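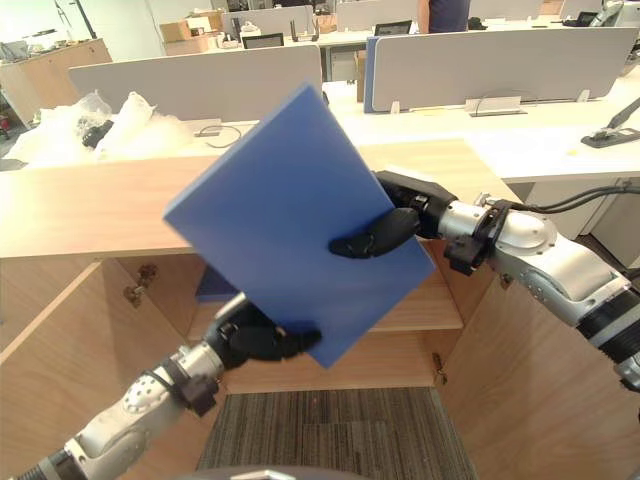

Two-arm panel handling in occupied rooms: what does your site rule say?

Forum: Integration and Safe Use > Mobile and dual-arm

torque_ledger
We are rewriting our site rule for dual-arm work on furniture-type parts: doors, shelves, backs, anything flat and stiff held by both hands at once. The current text was written for a single arm behind a fence and doesn't transfer. Draft so far:

1. Both hands confirm contact before the part leaves its support.
2. Internal force between the hands is limited in the controller, separately from the payload limit.
3. Joint speed is reduced whenever a part blocks the head camera's view of the work area.
4. No person inside the marked floor area while a part is held above the work surface.
5. On a protective stop, both hands hold. Neither opens.
6. Packaging and loose cables are cleared from the reach envelope before motion is enabled.

Comments wanted on 3 and 5 in particular. The room is a shared office floor with desks and carpet, so fencing isn't an option.

kb_wrench
5 is wrong as written. If somebody's fingers are between the panel and the cabinet side, "both hands hold" keeps them there. You need a release procedure that works with drives off, and the people in the room need to have practiced it.

torque_ledger
Hold is the stop reaction. Release would be a separate manual action. I can add it as 5b.

kb_wrench
Then say so in the same clause. People read the clause they need and stop reading.

Flatness_Gauge
On 2: state where the force is measured. We ran with the limit on estimated wrist force from motor current and it was useless at low speed, mostly friction. With wrist sensors we set the squeeze limit at 100 N and the number meant something. Also state what happens when the two arms disagree. Ours stops if the distance between the grips drifts more than 2 mm from the value recorded at pickup. A rigid board can't stretch, so any drift is slip or bending.

m_ostrava
Or calibration error between the arms. We chased "slip" for weeks on the Grevell cell and it was a base transform.

Flatness_Gauge
Fair. Calibration check before the shift, then.

pallet_nine
I'd drop 3 entirely. A panel held in front of the head will always block something. If you slow down every time, the cycle is slow everywhere and the operators will look for a way around the rule. Use a second camera on a post and keep the speed.

torque_ledger
A second camera covers the area behind the part. It doesn't tell me the hinge side is clear when the part is being turned diagonally to get past the cabinet sides. That is where we get our contacts.

pallet_nine
Then write it for that phase. "Speed reduced during reorientation within one part length of a fixed structure." Clear sight or no clear sight.

kb_wrench
Agree with pallet_nine for once. Tie it to position. Occlusion is hard to verify in an audit, a zone is easy.

m_ostrava
Disagree with both. Position zones assume the furniture is where the model says it is. On carpet it isn't. Our cabinet moved 13 mm over one morning from being nudged. Keep the occlusion condition and add the zone. Whichever triggers first.

Flatness_Gauge
What speed are you reducing from?

torque_ledger
600 mm/s at the hand in free space. The reduced value is still open.

Flatness_Gauge
That is high for a part with corners in a room with desks. The hand speed isn't the figure you want in any case. A corner on a long board goes faster than the hand when the wrist rotates. Limit the speed of the farthest point of the held part.

torque_ledger
Good point, taken. It means part dimensions have to be entered before pickup.

Flatness_Gauge
They should be in the risk assessment already.

hexkey_dana
Question on 4. How do you mark a floor area on carpet tile? Tape lifts within a month here. The Ciltcombe site went to low posts and people stepped over them.

m_ostrava
Scanner zone, with the tape only as a courtesy. If the rule depends on people seeing a line, then you don't have a rule. Watch out for desks, though. A scanner at ankle height sees desk legs and chairs, and you end up muting half the field.

hexkey_dana
We have partitions on one side. Can those count as a boundary?

m_ostrava
Not unless they're fixed and the arms can't reach over. Office partitions are neither, usually.

kb_wrench
6 needs an owner. "Are cleared" by whom? At Ernisetti the start checklist has one name on it per shift, and that person signs for the bench surface as well as the floor. Plastic film is the worst item. It catches on fingers and the joint torque monitor never notices.

pallet_nine
A checklist for bench tidiness. We're going to need a bigger binder.

kb_wrench
It's one line.

torque_ledger
Revised text of the contested items:

3. The speed of the farthest point of the held part is reduced when (a) the part blocks the head camera's view of the work area, or (b) the part is within one part length of a fixed structure.
5. On a protective stop both hands hold. Manual release with drives off is available from either side of the robot and is practiced by all persons working in the room.
6. The named shift operator clears packaging and loose cables from the reach envelope and signs before motion is enabled.

2 will get the measurement point and the grip distance check. 4 stays open until I have the scanner layout.

pallet_nine
3(b) still catches every placement you'll ever do.

torque_ledger
Yes. That is intended.

m_ostrava
Add the arm-to-arm calibration check as its own item. Mikuš has a decent procedure in their integration notes, the section on paired bases.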